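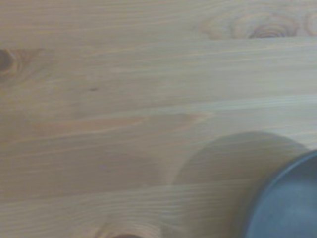

Most of you will set a table the way you were taught at age six, which is to say in a hurry and with one eye on the television. This session is about slowing that down. We start with the surface, before any plates come out, because the surface is the biggest thing on the table and gets the least thought. Pale boards with a straight grain already have a direction: the lines run across, left to right, and everything you set down will either go along with them or pick a fight. A round dark dish in blue-gray, pushed down into the lower right corner, does neither, having no direction of its own. Look at the shadow too. It spreads up and to the left of the dish and covers more wood than you can see of the dish itself, and the grain shows straight through it. In week one I asked you to list what was on your own kitchen table. Not a single list had a shadow on it.

TABLE AND TABLEWARE, SESSION 5
Notes to go with the lecture of 5/8/19. Bring them to the workshop. Last year's notes are still going around and still contain my mistake about soup spoons.

1. Bare wood or cloth

The old manuals treat a bare table as a moral failing. Gwenaël Vidal's handout (in your course pack, the one stapled upside down) goes through the history, and I won't repeat it, except to say that the tablecloth did well out of a lot of bad tables. If your wood is decent, leave it alone. If it's scratched, leave it alone anyway and see whether anyone brings it up.

Pale softwood needs some care. It dents if you look at it sternly. Use a mat under anything hot and wipe up red wine at once, not after the anecdote. An oiled finish can be patched in one spot; a varnished one generally can't, and you will end up redoing the whole top in August with the windows open.

For those doing the cloth option, the sample books from Stiltex are on the side bench. Please put them back in the order you found them. The order you found them in was wrong, but I have gotten used to it.

2. Value first, color second

Value means how light or dark a thing is. Students want to talk about color, since color is fun and has names. But squint at a table and color mostly drops out, and what's left is light shapes and dark shapes. A dark plate on light wood has a clear edge and can be found by a guest who has taken off their glasses. A cream plate on the same wood goes missing. Some people like that. They call it tonal. Fine, but light the room properly.

Matte and gloss matter nearly as much. A gloss plate shows you the ceiling lamp. A matte one keeps its color more evenly across the face, with perhaps a thin lighter line where the rim catches some light. That line does a lot of work for something so thin. It also shows every knife mark, and matte glazes vary a good deal in how they take a knife, so try one at home before buying twelve.

The Kamolrat set in the cupboard is for handling. The Sosine set in the same cupboard is for looking at. There were 17 pieces in it when the term started, and I would like there to be 17 when it ends.

3. Where the plate goes

Standard advice: center the plate in front of the chair, a thumb's width from the table edge. This is good advice and you should be able to do it without thinking. Then try the other thing. Put one plate well off center and leave the rest of the boards clear. It will look like a mistake for a minute or so. Wait it out -- the empty part of the table starts to count as part of the arrangement, and you'll find you don't need the candlesticks.

Aurelia Aigner, who taught this course before me, used to take one item off every student's table and ask if they missed it. She kept going until they did. One man got down to a fork.

4. Light

One lamp, placed low and to the side, gives a long shadow. Raise it and the shadow pulls in under the plate. Several lamps give several shadows, usually faint and overlapping, and the table starts to look like an airport cafe. A soft-edged shadow is kinder to food than a hard one; a paper shade will generally get you there.

Exercise for the workshop (pairs, please)
Set one plate on bare wood. Draw the outline of its shadow on tracing paper. Move the lamp and draw it again on the same sheet. Then swap a dark plate for a light one and note what changed and what you only assumed would change. Hand in the tracings, names on the back.

Written assignment
800 words on a table you eat at regularly. No restaurants. The best one last year ran to 893 and I did notice.

Reading
Vidal handout, second half. The Esholm catalog, for the photographs; skip the essay, which I wrote.

Next session: glasses, and why yours are too big.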